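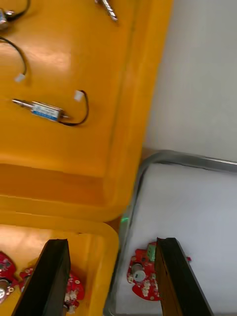
The Demalis Kitting Set is a parts and tray package for teaching two-arm pick and place in school robotics classes and after-school clubs. It is sold by Flanix as an add-on for stations that already have a pair of tabletop arms with parallel grippers. Students program or teleoperate the arms to take parts out of supply trays and place them in a shared kit tray. The parts are small electromechanical items with the awkward features such items usually have: the solenoid, for example, has a plunger rod at one end, a metal tip at the other, and a two-wire lead that loops away from the body and ends in a white plastic connector. A gripper closing on the body has to allow for where that lead is lying. Red circuit boards are included for practice with flat parts, where the finger position relative to the components on the board decides whether the pick is usable.

Product code: DK-18
Supplied by: Flanix, classroom equipment
Suitable for: class, club and competition use
Availability: in stock, ships in 2 weeks
Price: on request, school purchase orders accepted

What the set contains

18 parts in four groups, spares included:
Solenoids with wire lead and connector
Red circuit boards, unpowered
Multicolored wire harness
Two-wire cables

Trays:
4 supply trays, orange plastic, glossy, rounded rim
1 kit tray, stainless steel, rounded corners
White liner sheets for the kit tray

Documents:
Instructor guide, printed
Student worksheets, PDF
Tray layout drawing, full size, for taping to the table during setup

Arms, grippers, cameras and control computer are not included. The boards are scrap-grade and must not be connected to a power supply. The solenoids are intended for handling only and have no rated duty in this set.

Table layout

The standard layout is symmetrical, with supply trays on both sides and the kit tray in the middle, where either arm can reach it. The layout drawing assumes a usable reach of 400 mm from each arm base. Stations with shorter arms can be used if the supply trays are moved inward and the drawing is marked up to match.

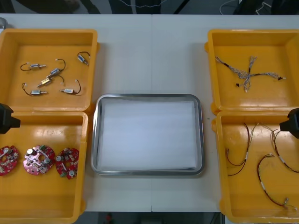
Each arm is responsible for the trays on its own side, and the kit tray is the only area that both arms may enter. This split keeps the first programs simple: the left program and the right program can be written and tested by different students, then run in turn. With the layout as delivered, the left arm gets the solenoids and the red boards, the right arm gets the harness and the loose cables, and the steel tray between them starts out holding only its white liner. The supply trays may sit close to the edge of the work area, but the kit tray should stay centered, and on a table made from two sections the seam is a convenient line to center it on. Teams that want a harder task can swap the left and right trays in pairs or assign parts from one side to the opposite arm, which then requires a handover.

The liner has two uses. It gives a plain background for an overhead camera, and it cuts the glare from the bottom of the steel tray. The polished rim remains exposed and will still produce bright spots under direct light. Vision code that segments by brightness should mask the rim out.

Part groups and difficulty

Solenoids. Recommended first exercise. The body gives two flat, parallel faces and tolerates a moderate grip force. Approach across the body and keep the fingers off the plunger rod. A grip on the rod will usually let the body rotate when lifted. The lead should be ignored on the first worksheet and controlled on the second, where the connector must end up inside the kit tray along with the body.

Circuit boards. Second exercise. The boards are thin, and the fingers must come down on either side of the edge without striking the tray floor. Set the lowest finger height with a feeler strip before running at speed. Tall components on the board limit where a finger can land. Students should choose a grip point on paper before moving the arm.

Cables. Third exercise. A cable has no fixed shape, so a stored pick position is of limited use. The worksheet asks for a grip near the middle of the length and a placement that leaves no part of the cable over the rim. Expect low success rates until camera feedback is added.

Wire harness. Advanced. The harness branches into several arms and can catch on the tray rim or on itself. It is best lifted at the point where the branches meet. Lift slowly and pause above the tray before any sideways motion.

Gripper requirements

Parallel two-finger type. Fingers should be narrow enough to work inside the supply trays without touching the side walls. Flat finger faces are preferred for the solenoids and boards. Soft pads help with cables, but thick pads make board picks harder and should be taken off for that exercise. A wrist camera is recommended. It shows the part between the fingers during the last stage of approach, which a fixed camera at the side or above will often have hidden behind the gripper.

Adjustable grip force is strongly recommended. With fixed-force grippers, leave the boards until the class has confirmed that the fingers do not crack the edges.

Use in a course

The instructor guide is written by Bit-na Sun and Gil-soo Chae and follows one part group per unit. A unit consists of a manual trial (students pick and place the parts by hand with two fingers and write down each step), a single-arm run, and a two-arm run. Clubs with limited time can skip the manual trial for the boards. It should be kept for the harness.

Scoring is by completed kit. A kit counts when one part from each group is inside the steel tray, no lead or cable crosses the rim, and neither arm has been stopped by hand. Parts dropped on the table may be picked up by the arm but may not be replaced by a student. The same rules are used for the Gorkus club round in October, and teams preparing for it should practice with the trays refilled in a different arrangement for each run.

Notes from users

"We run the set on Monday afternoons with two groups sharing one station. Taping down the layout drawing saved a lot of re-teaching. The cable unit took longer than the guide allows for." Nkechi Jibrin, robotics club lead

"Ask for extra liners. Ours were creased by the end of term and the creases showed up in the segmentation." In-ho Do, course instructor

Care and storage

Wipe trays with a damp cloth. Do not use solvent on the orange plastic. Store solenoids with leads laid straight, and do not wrap leads around the body, which strains the joint. Check connectors for looseness before each term. Boards with cracked edges should be withdrawn. The steel tray can be washed once the liner is removed and must be dried before use.

Safety

Keep hands out of the work area while either arm is enabled. Refill trays only with both arms stopped. Loose wire ends can be sharp, and eye protection is advised when trimming or repairing cables. The set includes small parts and is not suitable for young children.

Spares and related items

DK-18-S Solenoid pack
DK-18-B Board pack
DK-18-C Cable pack
DK-18-H Wire harness
DK-18-L Liner sheets
Kopecký finger pads, thin, for parallel grippers

Spare packs ship separately from the main set. For compatibility questions, send the arm model, finger width and maximum opening to Seo-ah Ham at the Flanix education desk. Include a sketch of the table if the arms are mounted anywhere other than on the two short sides.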